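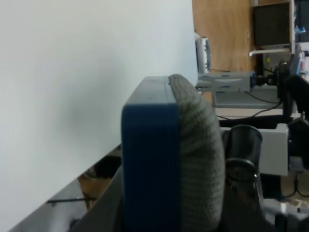 Week 9 handout: Looking after the gripper on the teaching cell

Notes by Heather Tamihana, with corrections from Rawiri Wihongi

Welcome back, everyone. I hope the break treated you kindly. We've spent a fair bit of this course on programming the arm, and I know that's the part most of you signed up for, but this week we slow down and talk about the end of the arm, the bit that does the touching. In my experience more faults on a small cell begin at the fingertips than anywhere in the software, and a student who can change a pad properly is worth a great deal to any workshop. Please read these notes before you come to the bench. They're a bit long, I'm afraid, but the practical goes much more smoothly when people have had a look first.

A few words to get straight

When I say "finger" I mean the rigid part that bolts to the jaw. When I say "pad" I mean the ribbed grey piece that's fixed to the finger and presses on the work. On our cell the finger bodies are dark blue and the pads are domed, with fine horizontal ribs across the textured face. The dome matters. A flat pad wants to meet a flat surface squarely, and if the part is a degree or two off you get all your contact along one edge. A domed pad forgives you a little. The price is a smaller patch of contact, so the pressure there is higher and the crown of the dome is the first place to wear.

The ribs are there for grip, and they also make the wear easy to read once you know how. Run a clean fingertip down the pad (machine locked off, please, we'll get to that) and you should feel every rib as a separate little step. If the middle feels polished and the edges still feel crisp, the pad is wearing normally and is on its way out. If one side is smooth and the other side feels new, the pad isn't the problem. Your fingers are out of parallel, or somebody has taught a pick position that drags.

Before you touch anything

1. Bring the arm to the service position from the pendant. Don't push it there by hand, even if it's in a mood to let you.
2. If there's a part in the grip, support it and release it first.
3. Stop the cell, isolate it, and fit your own lock. One lock per person. Rawiri will check, and he's not shy about it.
4. Wait for the jaw to go slack, then try the start button to prove it's dead.
5. Clear the tabletop underneath. You'll drop a screw sooner or later and you'll want to be able to find it.

I had a student, years ago now, who did all of that beautifully and then leaned across a cable to reach the far screw, and pulled the connector half out of its socket. It took us most of an afternoon to find the fault. So have a look at where the cables run before you settle your elbows. Any that cross the table should be lying loose, in easy curves, with nothing parked on top of them.

Taking the old pad off

The pads we use come from Marchal and are held by a screw from the back of the finger, plus a locating pin. Support the finger with your other hand while you loosen the screw, so that you aren't twisting against the jaw slide. The slide is the expensive part of this whole assembly and it doesn't enjoy sideways load.

Ease the pad off straight. If it sticks, it'll be old residue around the pin, and a plastic wedge is all you need. No screwdrivers, please. I have a small tin of scarred fingers in my office and you're welcome to come and see what a screwdriver does.

Put the old pad in a labelled bag with the date, the finger it came from (left or right as you stand facing the jaw) and the cycle count from the pendant. We keep them for the wear exercise later on. Last year's longest survivor came off at 836 hours, and you could hardly feel a rib on it.

Cleaning and inspecting the finger

Wipe the bare seat with a lint-free cloth and a little isopropyl on the cloth. Not sprayed, if you'd be so good; it gets into the slide and takes the grease with it. Then check the following:

The seat itself, for burrs or raised edges around the pin hole.
The rounded corners of the body, for knocks. A chip there usually means the finger has been hitting a fixture on approach.
The fixing screws at the jaw end, which should carry an unbroken witness mark.
The slide, for play. Hold the finger lightly at the tip and rock it. A hint of movement is fine, a click isn't.

If you get a click, stop there and tell one of us. Adjusting the slide is a separate job, and we'll cover it with Ettore Santoro when he comes in from Tralus.

Fitting the new pad

Always change both pads together, even when one looks perfectly good. A fresh pad stands a little prouder than a worn one, and with one of each the grip closes off centre and everything you pick up arrives slightly to one side.

Press the new pad onto the pin until it sits down with no gap. Check the ribs run the same way on both fingers. Start the screw with your fingers, then snug it down with the short driver. You want firm. The thread is in plastic, and it will strip if you give it the same enthusiasm you'd give a wheel nut.

Once it's tight, look from the side. The crown of the dome should rise a touch above the blue body. If it's level or below, the pad hasn't seated, and you'll need to take it off and try again.

Setting the centre again

Take your lock off, restore power, and run the jaw at the slow setting with nothing between the pads. Close, open, close, open. Listen as much as you look. Then fetch the setting block from the Fevwood case and grip it at the lowest force. The block should not shift on the table as the pads meet it. If it does shift, note which way and by how much, and enter the correction on the tool page. Rochelle Treloar wrote a very clear one-page guide to the tool page for the April group and it's still taped inside the cupboard door.

Next, check the wrist camera. You haven't moved it, but you've had your hands all round it, and a nudge is easily done. Bring up the picture and make sure the finger is where it was in the reference picture saved for this cell, and that the lens is clean. If the finger looks lower, higher or tilted, redo the hand-eye check before you run any vision job. It's only a few minutes. People do skip it, then spend an hour blaming the lighting.

Finish with 2 full runs of the short pick routine, the first at reduced speed.

Writing it up

Fill in the cell log in ink, and write it for a stranger. Kirsty Tuhiwai, who looks after the cells at Tultumero, showed me an entry once that read, in full, "fixed gripper". There had been 964 entries before it in the book and she said that was the only one that made her cross. Give the date, the cell, what you found, what you changed, the correction you entered, and your name.

For your practical folder I'd like:

A sketch of the worn pad, with the smooth area shaded
Your setting block result before and after correction
One paragraph on what the wear tells you about how the cell has been used
A copy of your log entry

The paragraph is where the marks are. I don't mind if you guess wrong about the cause so long as you've argued from what you felt and measured.

Spare pads and wedges are in the second drawer. If you take the last pair, please tell Rawiri the same day, as they're slow to arrive. Folders go in the tray outside my door before the next practical, and if you want a second go at the setting block before then, just come and find me.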